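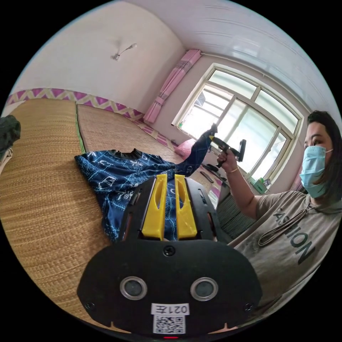
# Hand-held grippers for a school robotics club: how many shirt demos do we need, and why does ours grab nothing?

**Asked by Iolanda Sampaio** | Tags: school-club, imitation-learning, cloth, hand-held-gripper

I help run a robotics club for years 9 to 11. Our project this term is cloth folding. The students collect demonstrations with a pair of hand-held grippers, one in each hand, and we train a policy on the recordings and run it on a two-arm setup we share with another school. The grippers are the same style as in the photo, black body with the yellow fingers. The entry is for the Dendon student challenge and the category is "one garment, flat start, any method".

What we have so far:

- 305 demos of folding a T-shirt on a mat on the floor
- seven students doing the demos, most of them right-handed
- each demo is one full fold, starting with the shirt spread out and ending with a square
- we trained on everything at once with the default settings in Kellaretti

Result: the arms go to roughly the right place, close on air just above the shirt, lift, and carry on through the rest of the fold as though they were holding something. Out of 27 trial runs we got a proper pinch on both sides twice. One side only was more common, usually the right.

Things we've already checked:

- The fingers close fully. You can put a sheet of paper in there and it holds.
- Camera on each gripper is clean and in focus.
- Left and right streams are not swapped. We did have that problem in February and fixed it by going off the labels on the units.

My questions:

1. Is this a data quantity problem? One of the parents who works in software says we need thousands.
2. Does it matter that some students lift the shirt with one hand first and then bring the other in, and some grab with both together?
3. Most of our demos were done with dark shirts. Is that bad?

We have four weeks until the video is due. The students are keen to record more but I don't want to burn their lunchtimes on it if the problem is somewhere else.

---

## Answer 1 (accepted)

I judged the cloth category at a regional event for a couple of years and mentored a team before that. I'd stop recording for now. A policy that gets to the right place and misses by a small height has mostly learned the task. What you're describing is nearly always an offset, a timing problem, or a mix of styles at the moment of the grasp. I'd check them in that order.

**Offset.** Your students hold the grippers. The robot holds the same fingers on a different mount. If the distance from the camera to the fingertip is off by even a few millimetres between the two, the arm will stop short of the fabric every time. Measure it on the hand-held unit and again on the arm with a ruler, from the face of the camera to the tip of the fingers. Do both sides. You said the right works more often than the left, so I wouldn't be surprised if your left mount is the one that's out.

A quick test: put the arm where the hand-held unit was in the first picture of a demo and compare the two camera views. The fingers should sit in the same spot in both. If they're lower or higher on the arm, fix the mount before anything else.

**Floor height.** You record on a mat on the floor. What does the robot work on? If it's a bench, the surface is harder. A mat gives a bit, and people push down into it without noticing. The fingers get under the cloth because the mat lets them. On a hard bench the same motion either stops early or trips a force limit. Put the same mat on the bench. It's the cheapest fix on this list.

**Timing.** Play back the gripper width next to the video for five or six demos. If the width signal lags, the robot closes late, and by then the hand is already on its way up. That would look exactly like closing on air just above the shirt. Kellaretti has a latency setting for the gripper and another for the camera, and the default for both is zero, which was wrong for every setup I've worked with.

**Mixed styles.** This is your question 2 and yes, it matters, more than the number of demos. If half your students raise one side into a fold and then come in underneath with the other hand, and the other half pinch both hems at once, the policy sees the same flat shirt with two different right answers. Some methods cope with that. With 305 demos I wouldn't count on it. Pick one way, write it on the whiteboard, and sort what you've got into two folders. Train on the bigger folder by itself and see what happens. You don't need to record anything to try that.

On the other questions:

1. Thousands would help if you wanted any shirt in any room. You have one garment and a flat start. We placed with fewer than you've got.
3. Dark shirts are fine if the competition shirt is dark. The trouble with plain dark cloth is that folds and edges are hard to see from a camera that close. A dark shirt with a light print all over is easier, as the pattern bends where the cloth bends. Check the rules on whether you can bring your own. Also look at where the window is in your recordings. Strong daylight behind the shirt makes the exposure jump when the gripper turns towards it. Draw the curtain or turn the whole job around so the person's back is to the glass.

If you do record more, have each student do 10 slow ones with a full stop at the grasp. Close, wait a beat, lift. Students rush that part once they get good at it.

> **Comment from Iolanda Sampaio:** Thank you. Bench, no mat, so that's one straight away. The left mount is a reprint one of the Year 10s did after the first one cracked and it's 6 mm longer than the original. We're printing it again tonight. Will report back on the two folders.

> **Comment from Iolanda Sampaio:** Update. New mount, mat on the bench, same model, no retraining: the left side now picks up more often than it misses. Sorting into folders is slower than I thought because a few students do it both ways. Went with 100 demos that are clearly "lift one side first" and are training on those now.

> **Reply:** Good. Leave the ones you can't decide on out altogether.

---

## Answer 2

**Gijs Meijer**

Agree with most of the above, a couple of things from our club.

We use the Fang fingertips and had the same miss. The slot in the finger lets it flex, and if the printed part is too stiff it skates over thin cotton instead of catching it. We reprinted in a softer filament and added a strip of rubber to the tips. Check whether yours are the same on the hand-held and on the robot. Ours weren't – one set was from an older print and the colour matched so it never got looked at.

Second thing, label the units and keep a log of who used which one. We lost a week to a left unit that had been recalibrated halfway through and the demos before and after didn't match. A column in a spreadsheet is enough.

I don't agree on slow demos with a full stop. We tried it and the robot learned to stop and then sometimes stayed stopped. Might be our action settings. Try a handful before you do a lot of them.

> **Comment:** The pausing thing is real. Trim the pause to a few frames before training and it goes away.

---

## Answer 3

You should use suction, cloth is too hard for fingers. Our team did cardboard boxes with an Aditar cup and it worked first time.

> **Comment:** Suction cups don't hold on woven cotton, the air goes straight through. Fine for boxes.

> **Comment from Iolanda Sampaio:** We're also stuck with the grippers we've got, they're on loan until the end of term.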